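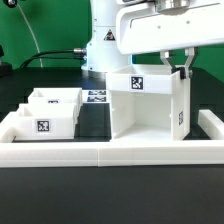 La cláusula del cajón

El contrato entre Laduvell y Senus ocupaba diez páginas y la palabra «ordenar» aparecía en nueve. En ninguna se definía. Harish Kaimal lo advirtió en la segunda lectura, con el lápiz en la mano, y escribió al margen de la cláusula 4: «Ordenar, según quién».

Laduvell fabricaba cajoneras y bandejas para cocinas pequeñas. Senus vendía un brazo que, según su folleto, estaba en condiciones de incorporarse a las tareas domésticas y de tienda. Kaimal cobraba por horas y pertenecía a una tercera empresa, Thampi, cuyo único producto era el dictamen. El dictamen debía responder sí o no a una pregunta: si el sistema podía guardar y sacar objetos de una bandeja, en una casa cualquiera, sin una persona delante.

La sala de ensayos estaba en la planta baja de Mestard, un edificio de oficinas con el ascensor orientado a un aparcamiento. El fondo era verde. La mesa era negra. Los recipientes eran blancos y llevaban marcadores cuadrados, también en blanco y negro, para que el sistema supiera dónde terminaba una pared y en qué ángulo estaba. Kaimal preguntó si las cocinas de los clientes llevarían marcadores.

– Es una fase – dijo la ingeniera de Senus.

– ¿Qué fase?

– La fase con marcadores.

Lo apuntó. La ingeniera se llamaba a sí misma «integración» cuando hablaba por teléfono: «aquí integración, tenemos al evaluador». Era una mujer precisa que no adornaba los resultados, y Kaimal se lo agradeció omitiendo en el acta las dos veces que ella había suspirado.

El protocolo pedía 600 ciclos. Un ciclo consistía en tomar el recipiente por una pared, levantarlo, trasladarlo, depositarlo y soltarlo. El criterio de éxito admitía una desviación de 10 milímetros respecto de la posición prevista. El criterio de fallo ocupaba media página más, porque fallar admitía variantes: no agarrar, agarrar y perder, agarrar y deformar, depositar torcido, depositar bien y arrastrar al retirar los dedos. Esta última categoría la había añadido Kaimal después de una mala experiencia con una máquina de envasar. La máquina colocaba cada caja en su sitio exacto y luego, al irse, se la llevaba consigo cuatro dedos.

Los primeros 193 ciclos transcurrieron sin incidencias. Kaimal permaneció sentado en un taburete sin respaldo, con la hoja de registro sobre la rodilla. La pinza bajaba, los dedos se cerraban sobre la pared del recipiente, el recipiente subía. Tardaba más de lo que tarda una persona. En la hoja no había casilla para eso, de modo que abrió una columna a mano y la tituló «paciencia».

En el ciclo 194 el recipiente quedó depositado con una esquina montada sobre el bastidor. El sistema informó de éxito. El marcador frontal estaba dentro de tolerancia; la esquina opuesta, que no llevaba marcador, estaba en el aire.

– Está torcido – dijo Kaimal.

– La pose estimada es correcta.

– Está torcido.

La ingeniera se acercó a la mesa, se agachó hasta tener los ojos a la altura del tablero y permaneció así unos segundos.

– Está torcido – admitió.

Discutieron la anotación durante más tiempo del que había durado la mitad de los ensayos. Senus proponía «éxito con observación». Thampi no reconocía esa categoría. El manual de Thampi decía que un objeto está guardado cuando el siguiente objeto cabe. Probaron con la segunda bandeja y no cupo. Kaimal escribió «fallo» y la ingeniera firmó al lado con una rúbrica más pequeña que las anteriores.

Por la tarde llegó el representante de Laduvell. Traía un cajón auténtico, de los que la empresa vendía, y lo traía lleno. Contenía tapones de rosca, una cuchara medidora, gomas elásticas, un encendedor, tres pilas de carga desconocida y el folleto plegado de un electrodoméstico. Lo dejó en una silla.

– Esto es lo que la gente tiene – dijo –. Quiero saber si lo puede ordenar.

La ingeniera miró el cajón con atención profesional. Dijo que las gomas elásticas eran objetos deformables y estaban fuera de alcance. Dijo que el encendedor era reflectante. De las pilas dijo que eran agarrables una por una, siempre que no estuvieran en contacto entre ellas, y que el folleto dependía del pliegue.

– ¿Y la cuchara?

– La cuchara, sí.

El representante sacó la cuchara y la puso aparte, sobre el asiento, como si hubiera aprobado un examen. Preguntó dónde la guardaría la máquina. La ingeniera contestó que donde se le indicara. Preguntó quién se lo indicaría, y la ingeniera contestó que el usuario, en la aplicación, arrastrando un icono hasta una posición en el plano del cajón.

– O sea que el usuario tiene que saber dónde va.

– Naturalmente.

– Mi mujer y yo llevamos años sin saberlo – dijo el representante.

Kaimal no recogió esta intervención. Sí recogió la pregunta que la seguía, que nadie formuló y que a su juicio era la cláusula 4 entera: cuánto del trabajo consiste en mover la cosa y cuánto en decidir. El folleto de Senus medía lo primero. La pinza, dentro de su bastidor, sobre su mesa negra, era competente en lo primero, y Kaimal no tenía inconveniente en declararlo con todos los decimales que hicieran falta.

Reanudaron los ensayos. Hubo un segundo fallo en el ciclo 311, de la categoría «arrastrar al retirar», y Kaimal sintió una satisfacción breve e impropia al comprobar que su media página servía. Hubo un tercero que resultó ser suyo: había apoyado el codo en la mesa. Lo registró como «interferencia externa» y se puso como causa, con nombre y apellido. El ciclo se repitió.

A última hora la ingeniera le ofreció café de una máquina del pasillo. La máquina entregó el vaso, después la cucharilla y por último el café, en ese orden y en el mismo lugar. Esperaron a que terminara.

– Esta lleva aquí desde que abrió el edificio – dijo ella.

– ¿Falla?

– Se queda sin vasos.

– ¿Y entonces qué hace?

– Echa el café igual.

Kaimal volvió al taburete. Quedaban pocos ciclos. Durante los últimos dejó de mirar la pinza y miró el cajón de la silla, con su folleto doblado en ocho y las gomas enredadas en el mango de nada. Pensó en el suyo, que estaba en peor estado. Pensó que, si le pagaran por ordenarlo, empezaría por sacarlo todo, se detendría a leer algún papel, probaría las pilas en una linterna que no encontraría y lo volvería a meter casi todo. Una evaluación rigurosa de ese procedimiento daría cero éxitos.

El dictamen lleva fecha de 30 de mayo de 2024. En el apartado de manipulación consta que el sistema toma, traslada y deposita recipientes rígidos y marcados en un entorno acotado, con dos fallos imputables sobre 600 ciclos. En el apartado de aptitud para el hogar consta «no». Senus pidió que se añadiera «todavía». Thampi facturaba las enmiendas de una palabra al mismo precio que las de una página, y Senus pagó.

Laduvell renovó la opción por otros 2000 ciclos, con la condición de retirar los marcadores de los recipientes. La cláusula 4 se redactó de nuevo. En la versión vigente, «ordenar» significa «depositar en la posición indicada por el usuario», y una nota al pie aclara que la posición indicada puede ser incorrecta.

El representante se olvidó el cajón. La ingeniera lo subió a su despacho, y cuando Kaimal pasó a recoger la copia firmada lo encontró sobre el archivador. Alguien había metido dentro un clip, un sobre de azúcar y la llave del armario de repuestos. La cuchara medidora no estaba.

– ¿La cuchara? – preguntó.

La ingeniera abrió dos cajones de la mesa, los cerró y volvió a abrir el primero.

– Estaba aquí – dijo.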